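3.2 Planning the bench around the cost of use

Most reports on small manipulation setups list the price of the arm and leave out the rest. When we planned the Hullodon bench, we kept a ledger from the first order onward, and this section draws on it. The task family is pot work in a toy kitchen: placing toy food into a steel pot and taking it out again.

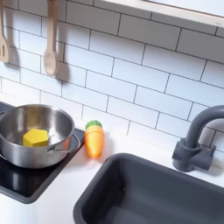
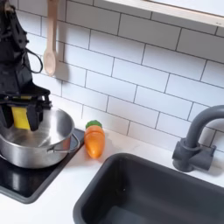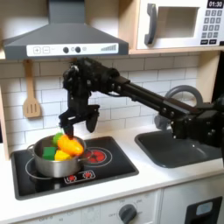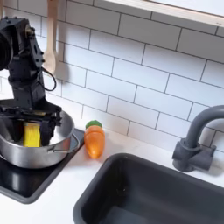 Figure 4. The pot in the Hullodon kitchen. The first panel has no arm in view; the other three show the gripper at the pot.

Budget and purchasing

We split the budget into three lines: arms and grippers, the kitchen and its props, and upkeep. The first line was settled early. We asked Danance and Pullard for quotes on the same specification and chose Pullard, whose quote was slightly higher but included spare gripper fingers and a shorter lead time. Delivery was promised for December and came on schedule.

The kitchen line was small and easy to get wrong. Our first plan was a custom counter from Aasen, with a real sink and a full-height faucet. The quote was more than we had set aside for all props and furniture together. A toy kitchen gave us a cooktop, a sink, a faucet and a tiled wall in a space that an arm can reach across, and it can be replaced in one order if it breaks. We bought one kitchen for use and one for spares.

Props were bought in bulk. We ordered 40 pieces of toy food in mixed shapes, including flat-sided blocks like the yellow piece in Figure 4 and rounded ones like the bell pepper in the third panel. Flat sides are easier to grip, and a set made up only of blocks would have made the bench look better than it is. We also paid for a steel pot where a plastic one would have cost less. Bright metal reflects its surroundings, and we wanted that difficulty in the image data.

Upkeep was the line we underestimated. We had planned for 5 percent of the hardware cost per year and now plan for 8. Most of the increase is gripper fingers and cables. Work inside a pot puts the fingertips close to a hard rim, and contact with it wears them down. A cable that loops away from the arm, as in the second and fourth panels, needs free space beside it. We did not allow for this when we set the distance between the arm mount and the wall, and moving the mount took two days that were not in the schedule.

Staff time does not appear in the purchase ledger, but it limited us more than money did. Resetting the props by hand between trials was the main cost. We planned the first block at 400 trials and fixed the length of the block before hiring, so that the number of operators followed from the reset time. Groups with fewer people may prefer to start with fewer props and add to them later.

Two choices would be different in a second purchase. We would order spare cables with the arm, as the separate order carried its own shipping charge and a longer wait. We would also buy all toy food from one batch. Later pieces came in slightly different shades from the first ones, and we had to keep the two groups apart in the records. The spare kitchen is still in its box, and we would buy it again. Section 3.3 gives the trial protocol.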